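Filed under: Student Projects, Food and Home

Where does the washing up go? A project on shared kitchens
Tharushi Gazi and Béla Vincze

We started this in September with a question that came out of an argument in our own hall: why do some shared kitchens in Turnircombe stay tidy when others are a disaster by teatime? We both thought it would come down to how many people used them. We were so wrong, and finding out why has been the best bit of the whole course!

We handed out a short survey and got 246 replies, which was far more than we had hoped for (thank you, Hoxha House, you were brilliant). We then visited 11 kitchens and drew a floor plan of each one, marking the sink, the bins, the cupboards and any spare surface where dirty things could be put down.

The plans were where it got exciting. In the messiest kitchens the first clear surface inside the door was a long way from the sink, so cups got dropped there and stayed there. The kitchens on Plindberg Road have a narrow shelf right beside the taps and a tray for carrying things over, and people used both without being told. Of those who replied, 70 said they would wash up more often if they had somewhere to stack first.

Cleaning rotas made much less difference than we expected. Only 2 of the kitchens we visited still followed theirs, and one of those was very much Kiso's doing (he lives there and loves a chart).

If we did it again we would visit each kitchen in the morning as well as the evening, and we would ask about dishwashers, which we completely forgot. Béla would also like it known that his plans are to scale and mine are not. 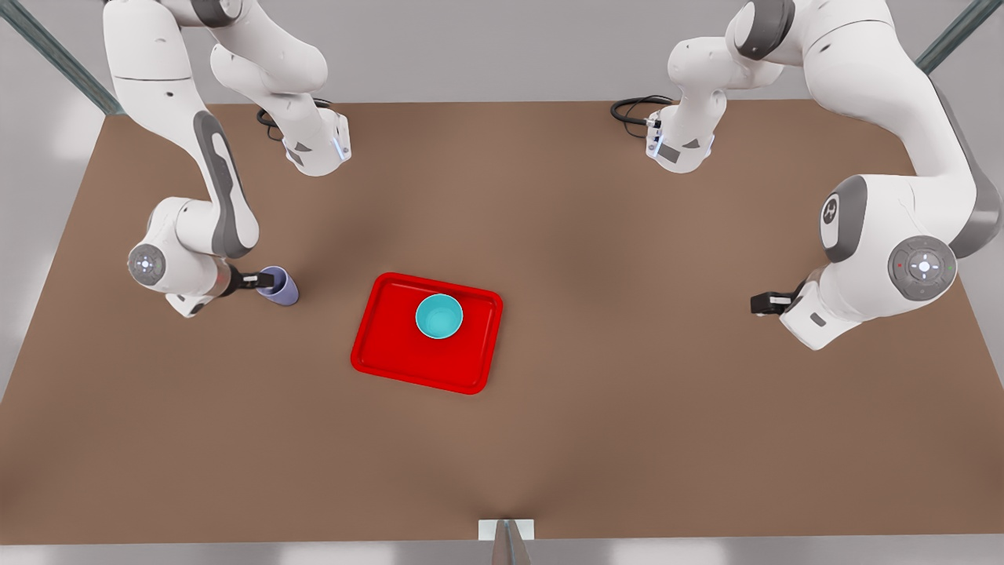
Fig. 1. Tray and bowl on a tabletop, cup held just above it (computer-rendered).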